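Storau Peerage Speeches - readme / data card

Last touched November 2, 2020. Read this first, then the notes file, then moan at me.

What it is

Transcribed debates on hereditary titles, upper house only. Maiden speeches mostly, plus the replies straight after. Plain text, one speech per file. 301 files in the folder, 300 speeches. The odd one out is the notes file, don't count it as a speech (I did, twice).

Where it came from

Bound volumes on the shelf at Besholm. Scanned, run through text recognition, then corrected by hand. Not every page corrected to the same standard, see Known problems.

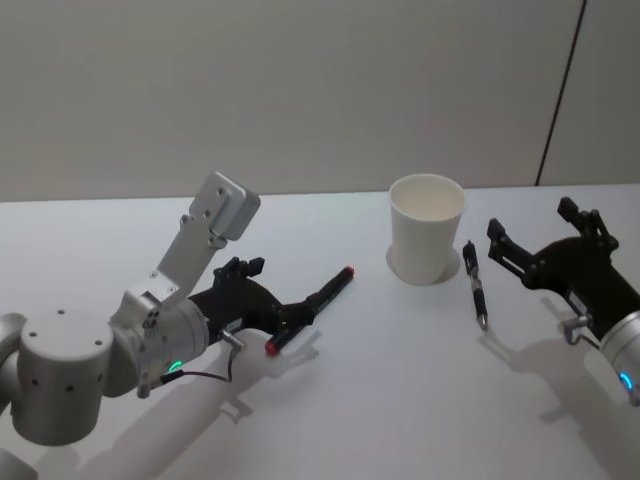

Two arms, a paper cup and a black pen on the white table.

What's in each file

Top line: title of the speaker as printed at the time. Not the family name. Titles pass down, so the same title can be two or three diffrent people over the years. Use the holder number in the index if you need to tell them apart.
Second line: name of the bill or motion.
Third line: volume and column.
Then a blank line, then the speech.

Interruptions kept, in square brackets. Cheers and laughter kept only where the printed volume has them. Column numbers stripped out of the body because they broke words in half. 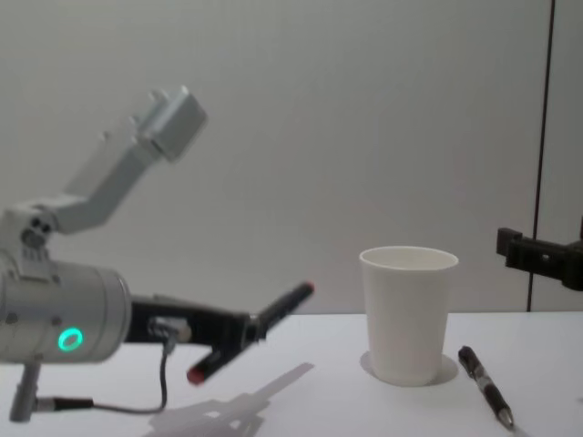
Index is a tab-separated file. Columns are: file name, title, holder number, bill, party, side taken. Party is as given in the volume's own list. Blank means the list gave none, it does not mean crossbench. Please don't fill the blanks in by guessing.

Side taken is for / against / unclear. Judged by reading the whole speech, not by the vote. Some peers spoke against a bill and then voted for it. Those are down as against.

Known problems

- 9 speeches have a page missing. Marked GAP in the text where it happens.
- 4 are in twice under different bills, as they were printed twice. Left in on purpose.
- Old long dashes came out as all sorts. Mostly fixed.
- "Lord" and "Lords" get muddled at line ends. If a count of either matters to you, check it by eye.
- Welsh and Gaelic place names in titles are rough. Corrections welcome.

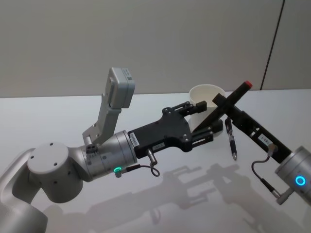 Splits

There aren't any. Earlier copies had a train and test folder, the Rantala split. Dropped it. Same peer was turning up on both sides and the scores looked far too good. If you make your own, split by holder number, not by file.

What to use it for

Teaching, word counts, tracking how the argument about giving up a title changed, that sort of thing. Fine for small classifiers. Not fine as a full record of any debate, becuase the middle speeches and most of the committee stages aren't in here. Quote from the printed volume, never from these files.

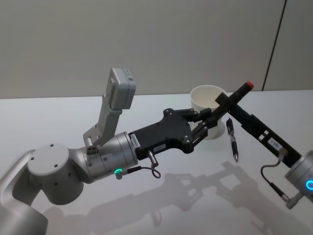

Two robot arms and a marker

Changes since the Dedlow copy

Holder numbers added. Brackets made consistent. Obituary cuttings taken out of the folder, they were never speeches and the rights weren't clear. File names now all lower case, so old scripts will need a tweak.

If you have the Dedlow copy, bin it and take this one whole. Don't merge them, the file numbers moved.

Still to do

Proper dates for the older volumes. A second reader for the side taken column, as it's one person's opinion at the moment. Page scans alongside the text if Besholm says yes, asked in November, waiting to hear.

Corrections: send the file name, the wrong line and the right line. One per row is easiest.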